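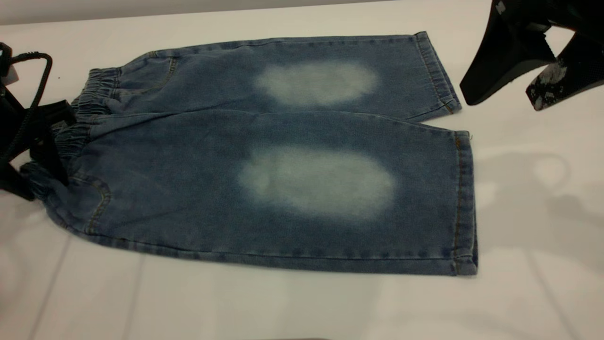 Plier les jeans à taille élastique

Astuces de la maison, par Solomiia Hordiienko

Dans ma famille on pliait le linge sur le lit. C'est confortable pour le dos mais mauvais pour les jeans, parce que le matelas s'enfonce et les jambes se tordent. Depuis que nous habitons à Kurnbridge, je plie sur une table blanche, bien essuyée avant. Sur le blanc, je vois tout de suite un fil qui dépasse ou un ourlet qui tourne.

Les modèles à taille élastique demandent une autre méthode que le jean classique avec bouton. La ceinture fait des fronces, et ces fronces prennent de la place. Si l'on commence à plier par la ceinture, on obtient une boule au milieu du paquet et la pile tombe. Je commence donc toujours par le bas.

Voici ma façon de faire :

Posez le jean à plat, la ceinture à gauche si vous êtes droitier.

Étirez l'élastique une fois avec les deux mains et laissez-le revenir. Ne cherchez pas à l'aplatir avec la paume, il reprend sa forme.

Lissez chaque jambe, de la poche vers l'ourlet. Ma voisine Larysa Nazarenko passe le côté de la main, comme pour enlever de la farine sur une planche.

Rabattez une jambe sur l'autre. Les deux ourlets doivent arriver au même endroit.

Ramenez les ourlets jusqu'au bord de la ceinture, sans la couvrir. Pliez ensuite encore une fois, ou deux fois si le tiroir est peu profond.

Pour un modèle court, qui s'arrête au genou ou un peu plus bas, le dernier pli n'est pas nécessaire.

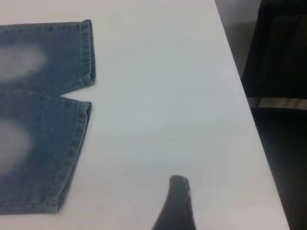 Page 31

Les ourlets

C'est la partie que l'on oublie le plus. Un ourlet de denim est plus épais que le reste de la jambe, et après la machine son coin a tendance à rouler. Si vous pliez par-dessus, le coin garde la marque jusqu'au prochain lavage. Prenez le bas de la jambe entre le pouce et l'index, tirez doucement dans le sens de la couture, puis appuyez quelques secondes. Quand cela ne suffit pas, je mets un linge humide dessus et je donne un coup de fer, seulement sur l'ourlet.

Regardez aussi la piqûre. Sur le denim clair, elle est souvent d'une couleur ocre ou dorée, et un point qui a sauté se remarque facilement. Il vaut mieux le reprendre le jour même.

Les zones délavées

Beaucoup de jeans ont une tache claire sur chaque jambe, à la hauteur des genoux. Je m'en sers comme repère : quand les deux parties claires sont l'une au-dessus de l'autre, les jambes sont droites. Attention, elles n'ont pas toujours la même taille. Regardez leur milieu et pas leur contour.

Je lave ces jeans à l'envers, à l'eau froide, avec peu de lessive. Je n'utilise pas de détachant sur la partie pâle, car il peut laisser une auréole plus claire encore.

Dans le tiroir

Debout ou couché ? Mon mari préfère la pile. Moi je range debout, le pli arrondi vers le haut, la ceinture froncée au fond. De cette façon on tire un jean sans déranger les autres. Il ne faut pas trop serrer, l'élastique écrasé pendant tout l'hiver devient mou.

Courrier

Oluf Kirkegaard nous demande s'il peut suspendre ces jeans par la ceinture. Je le déconseille avec des pinces, qui marquent les fronces. Sur un cintre à barre, plié en deux au niveau des genoux, cela va très bien.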